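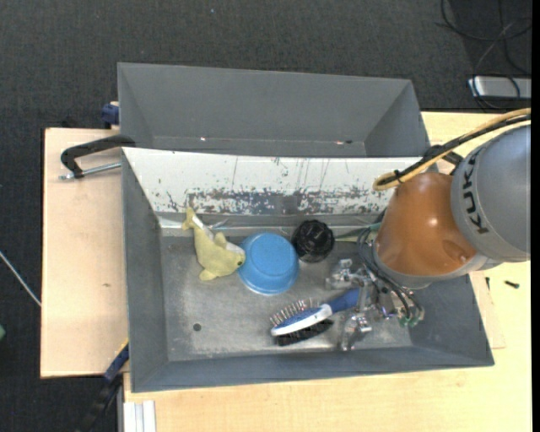

Tote (materials handling)

A tote is a reusable open-topped container used to store and move small goods in warehouses, workshops and mail rooms. Most are injection molded from polypropylene or high-density polyethylene. Steel and fiberboard versions are used where heat or static is a concern.

Design

Totes are either straight-walled or tapered. Straight walls give more usable volume for a given footprint, while tapered walls let empty containers nest. Nesting ratio is the stacked height of full containers divided by that of the same number nested empty. Ribs under the rim resist bowing when the tote is lifted by its ends.

Wear

Abrasion occurs mainly on the base and lower walls. Cracks usually start at the corners. Operators withdraw totes with split rims, as these no longer stack safely.

Use

The parts depot at Grundilton holds 2350 totes in 6 sizes. Stock is inspected every November, and damaged units are reground for molding.

See also

Pallet
Bulk box
Kanban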